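Cabinet organization > One low cabinet, two blue boxes, no plan

fondholm_fabian
Mar 22, 2026
Long-time reader, first-time cabinet owner. We moved in during February and the base cabinet under the cream countertop has become my personal project. Wood-grain inside, two doors, one shelf. My whole system so far is two blue boxes lying side by side on it.

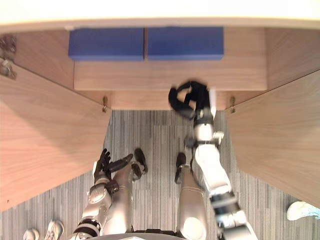
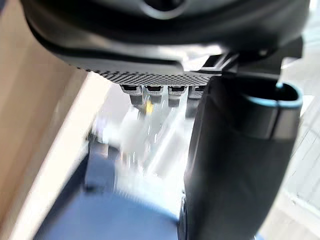 My question is whether to leave the boxes flat or stand them on end. Flat looks calmer. On end I could fit more, but then I'd own more. My wife says I've spent 3 evenings on this — she is being generous.

— Fabian Auer

wurkwood
On end. Flat boxes breed. You'll put something on top of them by Easter and then you'll never open either one again.

takia526
Disagree with wurkwood, as is traditional. Low cabinet, you're looking down into it every time. A flat lid is what you want to see, and it's where a label goes.

wurkwood
I have 8 boxes on end and can find anything in them.

takia526
You posted last month asking where your corkscrew was.

Hubert Imhof
Before anyone buys a label maker: what's in them? If it's stuff you use twice a year, it has no business in a kitchen base cabinet. Mine went up high and I haven't missed it.

fondholm_fabian
Batteries and string in one. The other is, um, also string.

Hubert Imhof
Then you need one box.

dehaan_fan
Let the man have his string. Leave them flat, and put some felt pads inside the doors if they bang. Mine did, all winter.

fondholm_fabian
Flat it is. Felt pads ordered. The string stays in both boxes, Hubert.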